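Pinzas de mano, segunda ronda: Sternetti contra la Usman

16 de abril de 2021

Llevo desde diciembre prometiendo esta comparativa y el retraso tiene una explicación muy poco épica: los tornillos de la Usman venían en pulgadas. Quien haya buscado un tornillo en pulgadas en un polígono industrial un viernes por la tarde ya sabe de qué hablo, y quien no, que disfrute de su inocencia.

Pongo en antecedentes a los recién llegados. En el taller de Clermont grabamos demostraciones a mano: agarras la pinza, haces la tarea y luego el brazo intenta imitarte con resultados que van de lo digno a lo bochornoso. El brazo es un Sirnesex de segunda mano que ya salió en este blog (hubo una taza; descanse en paz). Lo que cambia ahora es la pinza.

La Sternetti pesa menos y se nota a la media hora, cuando el antebrazo empieza a presentar quejas por escrito. El gatillo tiene un recorrido largo, casi perezoso, que viene bien para cosas blandas. La Usman cierra con más decisión y también con más ruido, como una grapadora con opiniones. Para piezas rígidas la prefiero. Para espuma, no tanto: aprieta de más y te enteras tarde.

Del controlador de la Usman diré que funciona. Tiene 131 parámetros, de los que entiendo 15, y tres de esos los entiendo mal. El de la Sternetti tiene una rueda. Giras la rueda y aprieta más o menos. Me parece una filosofía de vida respetable.

En total me salieron 1564 repeticiones válidas, repartidas entre las dos. Quería llegar a 2000, pero el disco duro y mi muñeca votaron en contra. La tarea es tonta a propósito: piezas de espuma amarilla, una bandeja de borde verde y un recipiente transparente al lado. El plástico transparente es una faena para las cámaras, sobre todo con la luz del techo encima, y precisamente por eso sigue en la mesa.

Otra cosa que no esperaba: la vista cercana me sirve más que la general para juzgar un agarre, pero con la general se entiende qué demonios hacía la otra mano. Me quedo con ambas, muy a pesar del disco.
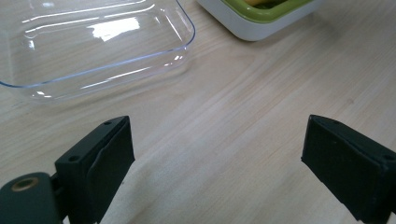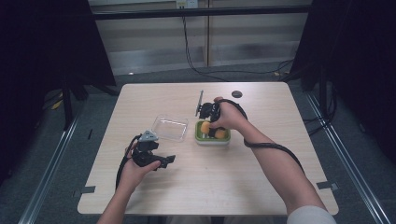
Los cables, capítulo aparte

Con dos pinzas hay dos cables, y el de la derecha siempre acaba buscándome el codo. Probé a sujetarlo con velcro a la manga y aguantó una mañana. Si alguien tiene un sistema mejor que no implique colgar poleas, los comentarios están abiertos. La próxima entrada irá sobre la calibración, en cuanto encuentre el cuaderno donde la apunté.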